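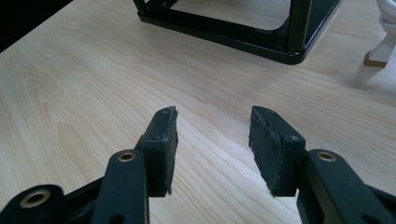
Fingers open over bare table. The worn pads are the same ones I complain about further down.

For my half of the Skivent project I got the shoe task, and I said yes way too fast. The idea is simple: you hold a gripper in each hand, you handle shoes and a little shoe stand, and everything you do gets saved as an example for the learning system to copy. Tuva Vik did cups. I was jealous of cups by the end of the first afternoon.

My plan was 80 examples by the end of June. What slowed me down was sandals — a sneaker is one big lump you can grab pretty much anywhere, but a strappy sandal has maybe two good spots, and if you squeeze the wrong one it spins right out. I ended up throwing away 10 of my first 33 tries for exactly that (painful!).

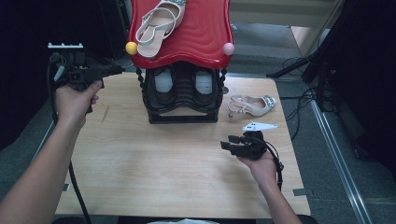

Two grippers, two sandals and the stand with the red top.

I also learned to slow down. When I watched my early examples back, I was rushing every grasp, and my hands kept drifting in front of each other. So I made myself a rule: stop for a beat before closing the fingers, then lift. The pads bugged me too. They're frayed along the edges, and I kept wondering if the system would end up learning my workarounds for bad grip. I still don't know, but I wrote it down for whoever takes over.

The messiest part was anything that got moved between examples, so I trimmed those bits off by hand before training.

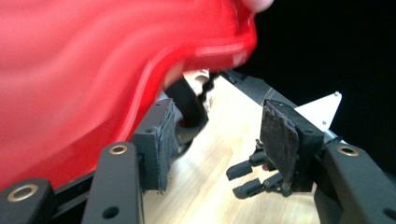

Victor Gachanja read my draft and asked whether I should be trimming that much at all, seeing as a few slow, clumsy recoveries might teach the system more than another clean grasp would. I've put ten of the thrown-out tries back in, and the next training run will use them.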